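Why Boxes and Bins Have Sloping Sides

Explainers for ages 8 to 11
Text: Glenys Waaka
1,263 views | 28 comments | 30 shares

Look at a washing-up bowl, a bucket or a large storage bin from the side. The walls are usually not straight up and down. They lean outwards a little, so the opening at the top is wider than the floor at the bottom. Engineers call this lean a taper. A taper can be found on flowerpots, paper cups, yoghurt pots and ice cube trays.

The first reason for a taper is to do with how plastic objects are made. Many are formed in a mould, a hard metal shape with a gap inside. Hot, runny plastic is pushed into the gap and left to set. The finished object must then come off the mould. If its walls were perfectly straight, they would rub against the metal all the way along. With a taper, the object comes free after moving a very short distance. In a mould, even a lean of 2 degrees makes a difference. This is hard to see without a ruler.

The second reason is stacking. Empty containers with tapered walls fit inside one another. This is called nesting. A shop can keep 30 nested buckets in a column not much taller than a few buckets placed end to end. Straight-sided buckets of equal size cannot nest at all.

A taper also changes what happens to the things put inside. An object dropped near the wall slides down towards the floor. Several objects dropped in together come to rest against each other, and some lean on the wall. The pile they make is called a random packing. "Random" means that the positions were not planned.

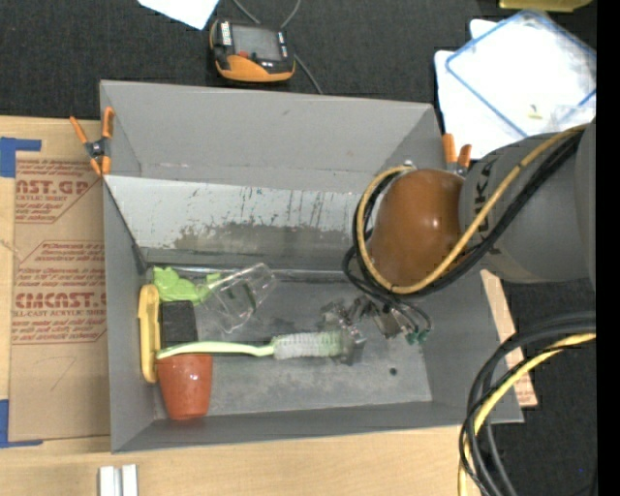 The shape of each object decides how it settles. A block has flat faces, and a flat face pressed against a floor does not roll. A cup behaves differently. It is a tapered shape too, and when it lies on its side it does not roll in a straight line. The wide end travels further than the narrow end with each turn, so the cup moves in a curve. If it touches a wall or another object, it stops.

Long, thin objects are the most awkward. A dish brush has a head at one end and a handle at the other, and the two ends do not weigh the same. The point where it would balance on one finger is its centre of mass. In most dish brushes this is closer to the head. A brush dropped on a pile often lies across several things at once and forms a bridge. The spaces under a bridge stay empty, and this is one reason a mixed pile takes up more room than the same objects laid neatly side by side.

Friction matters as well. Friction is the force that resists sliding. A rough surface such as a sponge has a lot of it. A smooth surface such as a clear plastic cup has less, so the cup slips more easily into a gap.

Try it yourself

You need a washing-up bowl, a sponge, two plastic cups and a dish brush. Make sure everything is dry.

Hold all the objects together just above the bowl and let go. Draw where each one has stopped. Take them out and repeat. Compare the drawings. Which object ended up on top most often? Did either cup stay upright? Now put the brush in first and drop the other things on it. Write down what changed.

Words used on this page

Taper: a gradual change in width from one end to the other.
Nesting: fitting one container inside another of the same shape.
Centre of mass: the point at which an object balances.
Friction: a force that resists sliding.

Checked by Wolfram Lenz. Last updated 16/06/2026.

We use cookies to remember your reading level. Accept | Settings

© Plevura Explainers | Contact | Copyright | Back to top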